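Teaching a Home Robot Arm to Put Soft Toys in a Basket
Posted by Carleen Sutcliffe, Mar 18, 2020

If you have an arm running and it can move to a point you give it, tidying is the best next project I know! It's forgiving, you can do it in a bedroom, and if the arm drops something you just pick it up and go again. Ours is called Flultton. I built the control side with Ozan Sarıgül over the winter, starting in October, and this page covers the part people ask us for most, getting from "it moves" to "it picks things up."

What you need

An arm with a gripper or a hand on the end
A light basket with a wide opening
A few plush toys in different shapes
A plain sheet, one solid color
An emergency stop you can reach without looking

Step 1. Set the speed low. We run at 25 percent for all of this and only go up once a motion has passed nine times in a row. Keep the stop in your free hand (yes, even when you feel silly doing it).

Step 2. Find the height of the surface. A mattress gives, so press the fingertips down very gently until the sheet just dimples, save that height, then back off 6 mm. Do it again wherever the mattress sags.

Step 3. Pick a grasp for each toy. Long toys want to be pinched across the middle. Round ones need a wider opening and a slower close. We log every try in a plain text file, and at around 700 lines the patterns were easy to spot.

Step 4. Teach the drop. Save one point well above the basket and one just inside it, and always pass through the high one first, going in and coming out.
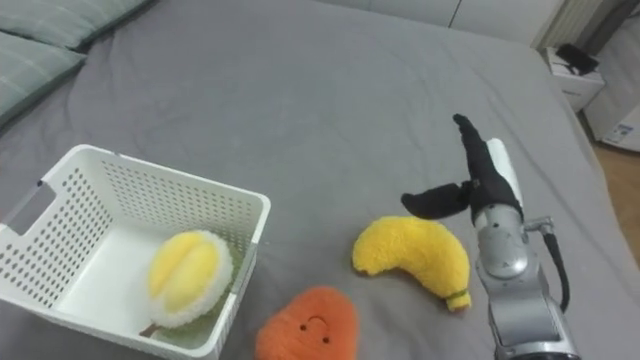
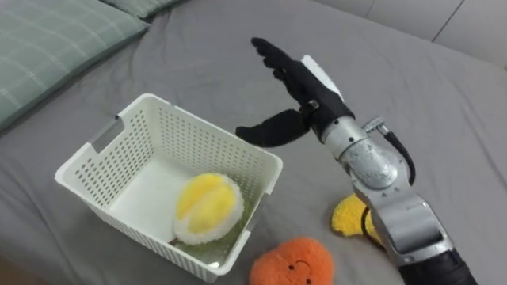 Basket clearance is where I lost the most evenings. My first drop point was fine for the fingers and far too low for everything else, so the arm kept nudging the rim and sliding the basket along. Look at how near the thumb of the black hand is to the right rim, and you'll see why I now measure from the lowest part of the hand with the thumb out. Do that for whatever you have mounted, save the new height under its own name, and rerun Step 4 with an empty hand before you try it with a toy.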